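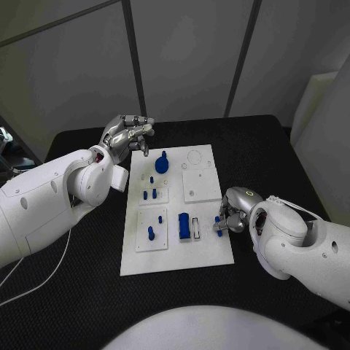

Tiziana Guerra, recording secretary
Wilden Parents' Circle - minutes, December

Started 7:40, short on chairs. Last minutes ok'd.

Toy swap. 78 families signed up, 26 still owe a bin. Rainer hall is ours until noon. No stuffed animals this year - passed, two against.

Chore charts. Long talk re paying kids for chores. No vote. Bring back in Janurary.
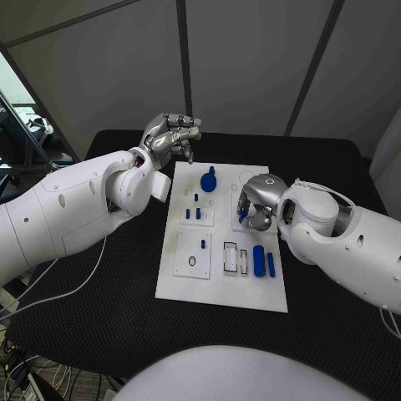
Bedtime and screens next. Most want tablets out of bedrooms by 8. Quiet play instead for the little ones - puzzles, blocks, peg boards, like the small blue peg held in the fingers there. Tiziana to type up a list, send it to evryone.

Snacks - same as last time. Closed 9:10.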